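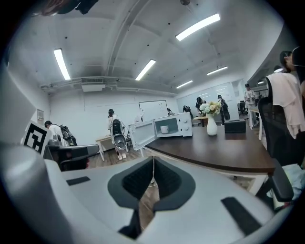
From: Nhàn Lò
To: floor-staff list
Subject: Re: Gripper shifts from September

Milagros Alcaraz wrote:
> Does the move to the Plondska work mean fewer hours on the
> packing line? And are people who carry the backpack units
> paid the same as before?

Hours stay the same through September. Two of the four packing stations go over to the Pereck arms after that, and the people on them move to recording household tasks - microwave, cups, desk items - with the hand-held grippers. Pay is the line rate plus the 900 a month that Nimal Gunawardena agreed with the office.

We logged 489 tasks last month and 212 had to be done over, mostly for rushing. Please slow down. A redo costs more time than a careful first try.

Several of you asked what happens once the arms can do these jobs too. I don't have an answer from Ung yet. I have asked for one in writing and will post it to this list when it comes.

Shoulder pain from the packs goes to Cúc Lục the same day, please. She can swap you to a desk job for the rest of the shift.

Nhàn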